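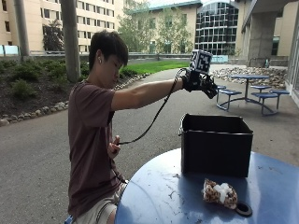 Chapter 3
Small Things, Open Boxes

I do most of my sorting outdoors. Give me a round metal table, a bit of lawn to look at and one open box, and I can get through a drawer's worth of odds and ends before lunch (indoors I just push them from one shelf to another). So this chapter starts outside, at the kind of table you find in any paved courtyard, scratches and dust and all. You don't need a nice table!

In Chapter 2 we dealt with the big stuff, the coats and the pans and the boxes of books. Now we get to the little things. A soft pouch with a leopard-like print, say, and next to it a black ring that could be a roll of tape or could be a washer. Where do they go? When I cleared out my place on Narlow Street I had 1,144 small objects on my list, and I'm sorry to say I had a name for maybe half of them. I spent 22 evenings on that list, and I'd do it very differently now.

What I do now is use a box with no lid. I like a plain rectangular one with thin walls, dark inside if that's what's lying around, and I set it down where I can look straight into it from my seat. Then I work from the table into the box, one thing at a time, arm out over the top, and let go. Soft things first, small hard things after. If I'm stuck on something for more than 15 seconds it stays on the table and I come back to it.

You'll try this yourself in Exercise 3.1, so before you read on, go and find:

a box without a lid
a small soft item, such as a pouch
a small flat item, such as a ring or a roll of tape
a seat at a table, outside if the weather's kind

Put the two items in front of the box, on your side of it, and leave them there for now. Section 3.1 begins with the pouch.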